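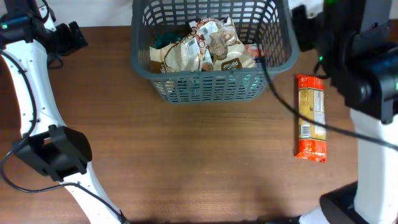 Progress report to Flirkard, second period
Project: Balto, two-arm packing of small grocery items
Prepared by: Gifty Tetteh, Skallania

1. Summary

In this period we recorded 2,000 demonstrations in total, and this number is the target we agreed with you at the start. After review, 103 of them were removed from the set. We plan to replace them in November, together with the new items described in section 4. The spending is inside the budget and we do not ask for any change.

2. What was recorded

All demonstrations are made by a person who guides the two arms from a second pair of arms. The task is always with packaged food and a gray plastic basket on the wooden table. The operator puts packages into the basket, or takes them out and lays them on the table. We record the joint positions of both arms, the gripper opening and the view of the fixed camera.

In the first period we used only boxes, which keep their shape. Now we work mostly with snack bags and with long packages of the biscuit-roll type. The bags are more difficult. A bag that was gripped many times becomes crumpled and does not look the same as a new one. We decided to keep the old bags in use and mix them with new ones, so the model can learn from both.

The start position of the long package is changed after each demonstration. Sometimes it lies beside the basket, sometimes in front of it, and the direction is also changed. In the first weeks the operators put it too often in the same place, and I had to ask them to follow the printed list of positions. Since then the distribution is much better.

3. Problems in this period

The main reason for removing demonstrations was the time stamps. The right arm and the camera were not well synchronized during one part of the work, and we noticed it only when we played the files back. The cause was a setting in our recording program. It is corrected, and the program now gives a warning when the difference is too large.

A smaller problem is the cable on the right side. In some positions it can lie over a package on the table, and then it covers part of the label in the camera view. The partner at Donnelly asked if this is acceptable for training. I think a few such cases are useful, but it should not be in most of the data. We have ordered longer cable holders and will fix the cable along the arm.

We also lost 19 hours of operator time when one gripper had to be sent for repair. The operators used this time for checking and naming the older files.

4. Next steps

We will record 300 demonstrations with items that are not in the set now, mainly nets and soft pouches. These will be kept separate and used only for testing. The first training run on the complete set will start when the replaced demonstrations are ready.

From Flirkard we need one decision: whether the operators should be allowed to correct a failed grip inside the same demonstration. Until now they stop and start again. I would prefer to allow it, but it changes the recording instructions, so I ask for your answer before we continue.

Gifty Tetteh
Skallania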